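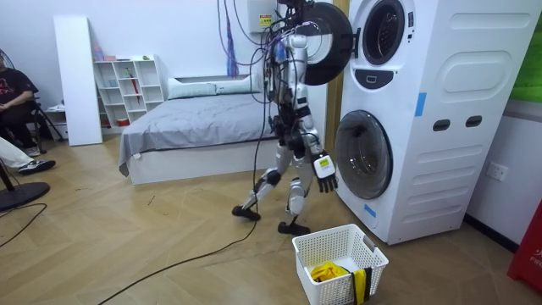 最終更新:10月

Jestunaの報告書を読んだ。読んだというか、三晩かけて付録まで読んで、そのあと本文に戻ってもう一度読んだ。周りで評判がいいので期待していたのだが、どうも腑に落ちないところがいくつか残っている。忘れないうちに書いておく。

先に断っておくと、私は歩くロボットを専門にしている人間ではない。以前は据え置きのアームで布を扱う仕事をしていて、今は別のことをしている。だから歩行制御の細かいところで見当違いを書いていたら教えてほしい。布と評価のやり方については、それなりに口を出す資格があると思っている。

Jestunaを知らない人のために、ざっと中身。BirovariがPlillunbridgeの実験室でやった仕事で、筆頭著者はJohannes Adams。ヒューマノイドに洗濯まわりの作業をさせるための模倣学習の手法、ということになっている。歩きながら腕を使う動きを一つの方策で出す。そこまでは今どき珍しくない。報告書が売りにしているのは、実演データの使い方のほうだ。

普通、遠隔操作で集めた実演には、操作者がまごついた部分や、つかみ損ねてやり直した部分が混じる。これを捨てるか残すかで昔からもめる。捨てればきれいなデータになるが、失敗から立て直す動きも一緒に消える。残せば、まごつくことまで覚える。Jestunaは、やり直しの直前の姿勢を「再開点」として自動で拾い、そこから先だけを重みを上げて学習に使う。失敗に向かう部分は捨てずに、価値の推定器を鍛えるほうへ回す。そうやって、立て直しは覚えるが失敗は覚えない方策ができる、という主張である。

アイデア自体は好きだ。自分も似たことを手作業でやったことがある。動画を見ながら「ここから先は使える」と印をつけていく、あの気の滅入る作業を機械がやってくれるなら、それだけでもありがたい。

で、結果の話になる。

学習に使った実演は601本。課題は縦に二段積まれた洗濯乾燥機の前まで歩き、上段の扉を開け、床のかごから衣類を取って中に入れるというもの。比較相手はNgubaneという、同じ実演を素朴にそのまま学習する手法で、ネットワークの大きさもそろえてある。ここは丁寧だと思う。比較相手をわざと弱く作る報告書が多いなかで、Ngubane側の調整にも一節を割いているのは立派だ。

そして評価の試行数が、各条件10回。

10回。

Jestunaは主条件で全部成功している。表には太字で満点が並んでいて、要旨には「確実に遂行する」と書いてある。ここで私は一度ノートPCを閉じた。

仮に本当の成功率が四回に三回だったとする。それでも10回続けて成功することは、二十回に一回より少し多く起きる。つまり満点という数字は、四回に一回は服を床に落とすロボットとも、たいして矛盾しない。「確実に」という言葉を使っていい数字ではないと思う。実機の評価が大変なのはよく知っている。一回ごとに初期状態を戻して、かごを置き直して、扉を閉めて、ロボットを立たせて。それを何度も繰り返すと一日が終わる。だから少ないこと自体を責める気はあまりない。少ないなら少ないなりの書き方をしてほしいという話だ。区間推定を一行添えるだけで済む。

もっと気になったのは、条件の切り方である。

本文の主条件は「上段投入」で、冒頭の写真がちょうどその場面に近い。ロボットが装置のほうへ足を踏み出していて、上段の丸い扉は開き、下段は閉じたまま。かごは足先のすぐ前の床にあって、黄色い衣類が入っている。腕を上に伸ばしながら足も運ぶのだから、据え置きアームの世界から来た人間には、これだけで十分に難しそうに見える。

ただ、かごの位置はどれくらい動かしたのか。本文には「かごの初期位置は試行ごとに変えた」としか書いていない。付録を探すと範囲の図があるのだが、軸に単位がない。単位がないのだ。動かしたのがてのひら一つ分なのか、一歩分なのかで話はまるで違う。前者なら、歩いて近づく部分はほとんど決め打ちで通ってしまうかもしれない。歩行と操作を一つの方策にした意味が問われるのは後者のほうで、そこが読み取れないと、この手法の一番おいしいところを評価できない。

写真でもう一つ目が行くのは青いテープだ。洗濯乾燥機の側面に縦に一本、下の手前の縁にも小さいのが一つ貼ってある。何のためのテープなのかは写真からはわからない。実験室のテープなんてものはたいてい何かの名残で、私のいた部屋にも由来不明のテープがそこらじゅうに貼ってあった。けれども、カメラ画像を入力にする方策の場合、こういう目立つ色のものは立派な手がかりになりうる。方策が扉の縁を見ているのか、テープを見ているのか。剥がして同じ試行をやればわかるはずで、報告書にはそれがない。背景の棚を布で覆った条件はあるのに、装置そのものの見た目を変えた条件がない。順番が逆ではないかと思う。

それからケーブル。上から黒いケーブルの束が下りてきて背中と脇に沿っていて、別に長いのが一本、床を這っている。報告書では機体は「有線運用」と一言だけ書かれている。有線が悪いとは言わない。電源や通信を外に出すのは開発中なら普通だし、転ばせて壊したら次の予算がつかない。私が知りたいのは、あの束が立ち姿勢にどれくらい効いているかだ。腕を上げて前に重心が寄ったとき、背中側に束の重さや張りがあるのとないのとでは、バランスの難しさが変わる気がする。助けになっているのか、邪魔をしているのか、そのどちらもありうる。荷重を測って一度載せてくれれば、それで終わる話なのに。

こういうことを書くと、重箱の隅だと言われる。実際に知人にそう言われた。動いているものを見て素直に喜べないのか、と。喜んでいないわけではない。私が布をやっていたころは、机の上の固定された場所から一枚つまむだけで論文になった。それが、歩いていって背の高い機械の上段に手を伸ばすところまで来ている。しかも置いてあるのは普通の家にありそうな寝具や棚のある部屋だ。隔世の感はある。

あるのだが、部屋が家らしく見えることと、家で使えることは別の話だ。報告書の序論は「家庭環境における」で始まり、結論は「家庭環境において」で終わる。評価に使われたのは一つの部屋、一台の装置、一種類のかごである。壁際に低いベッドがあれば家庭環境になるのなら、私の前の職場だって仮眠用の簡易ベッドがあったから家庭環境だった。

さて、肝心の再開点について。

ここが報告書の核なので、いちばん細かく読んだ。アブレーションの表では、再開点の重みづけを外すと成功率がはっきり落ちる。落ちるのだが、よく見ると外した条件では学習データの量も減っている。再開点から先の区間を複製して学習に足しているため、重みづけをやめると複製分が消え、勾配の更新回数までそろわなくなるのだ。脚注に「学習エポック数は固定」とある。エポック数を固定したら、データが少ないほうは更新回数が少なくなる。当たり前だ。効いたのが再開点なのか、単に長く学習したことなのか、この表では切り分けられない。

更新回数をそろえた比較が一つあればよかった。あるいは、再開点の代わりにでたらめに選んだ時点から先を同じ量だけ複製する条件。私ならまず後者をやる。安いし、負けたら潔くあきらめがつく。昔、自分の手法がそれに負けたことがあって、しばらく立ち直れなかったけれど、投稿する前にわかってよかったと今は思っている。

もう一つ、再開点の検出そのものにも疑問がある。検出器は手先速度の反転と、指の開閉のパターンから「やり直し」を判定する。剛体をつかむ課題ならこれでいい。布の場合、操作者は失敗していなくても手を戻す。ぶら下がった端をさばいたり、つまみ直して厚みを減らしたり、ちょっと振ったり。こういう動作は外から見るとやり直しにそっくりで、中身は段取りの一部だ。付録には検出例がいくつか載っているが、どれも明らかな落下のあとの例ばかりで、布らしい曖昧な例がない。人手でつけた印との一致率も載っていない。601本全部とは言わない、一部でいいから人が見て突き合わせた数字がほしい。

細かいついでに、かごの縁のことも書いておく。写真のかごは側面が格子になった白い樹脂製で、縁に暗い色の帯のようなものと黄色い布の端が一緒にかかっている。こういう縁にかかった部分は経験上とても厄介だ。中身を引き上げるときにかごごと持ち上がる。紐や帯の類は格子に引っかかる。私はそれで何度もかごを宙づりにした。報告書では「かごの転倒または移動」は失敗に数えていない。衣類が最終的にドラムに入れば成功である。途中でかごを引きずっていても成功。では何回引きずったのか。それを知りたいと思ったら、付録のどこにもなかった。

成功の定義はいつも悩ましい。厳しくすると数字が立たないし、ゆるくすると意味がない。私の希望は単純で、段階ごとに分けて書いてくれればいい。歩いて着いた、扉が開いた、つかめた、入った、何も倒さなかった。最後の一項目を足すだけで、読み手の印象はずいぶん変わる。

ここまで書いてから、思い立ってAdams氏にメールを出した。かごの範囲の単位と、更新回数の件と、ケーブルの荷重の件。返事は思ったより早く、丁寧だった。単位はセンチメートルだそうで、次の版で直すという。そうすると範囲は最大で一歩に届かない程度になる。やっぱりそうか、という気持ちと、ちゃんと答えてくれてありがたいという気持ちが半々。更新回数については、そろえた条件を追加で回しているとのこと。ケーブルについては、測っていない、と短く書いてあった。こういうときに「影響は無視できる」と書いてこない人は信用できる。

追加の評価も計画していて、主条件を200回まで増やすつもりらしい。かごの位置も広げると書いてあった。200回あれば、私が上に書いた文句の前半はだいたい取り下げることになる。満点のままかどうかにはあまり興味がない。むしろ失敗がいくつか混じっていて、その内訳が見えるほうがうれしい。立て直しを覚えさせる手法なのだから、立て直しに入った試行がどれだけあって、そのうちどれだけ戻ってこられたかを数えるのが本筋のはずだ。全部がすんなり成功した10回には、手法の見せ場が一つも入っていなかった可能性すらある。これは読み返していて途中で気づいて、ちょっとぞっとした。満点の表を見せられて、立て直しの性能については何もわからないのである。

補足資料の動画には、立て直しの場面が一つだけ入っている。つかみ損ねて、手を引いて、もう一度取りにいく。きれいな動きだった。ただし、それがどの条件の試行なのか書いていないし、採点対象の試行なのかもわからない。これもメールで聞けばよかった。

今のところの私の評価を書くなら、「アイデアは試す価値あり、主張の大きさは保留」。Ngubaneとの差は方向としては本物だろうと感じている。あの差が全部更新回数のせいだとは考えにくい。でも感じているだけで、報告書がそれを示しているとは言えない。引用するときは、要旨の「確実に」をそのまま孫引きしないほうがいい。すでに紹介記事のいくつかが「家事を確実にこなす」と書いていて、洗濯物を入れる話が家事全般に広がっている。次はたぶん「家事を任せられる」になる。

再開点の検出だけなら、手元に残っている昔のアームのデータで試せそうだ。布のつまみ直しが大量に入っているので、誤検出がどれくらい出るか見るにはちょうどいい。ハードディスクがまだ回れば、の話だが。コードは公開予定とあるものの時期は書いていない。速度の反転と指の開閉だけなら自分で書ける気もする。印のついた区間が残っているのは半分くらいのはずで、もう半分は当時の私が途中で投げ出している。

追記:コメント欄で、更新回数の話は脚注の読み間違いではないかと指摘をもらった。読み直したが、やはりエポック数固定としか読めない。複製した区間がエポックに含まれるのかどうかは確かに曖昧で、含まれないと読めば私の批判は的外れになる。ただその場合、今度は重みの式のほうと辻褄が合わない。追加の条件が出たら、ここに足します。

このブログを検索
キーワードを入力
検索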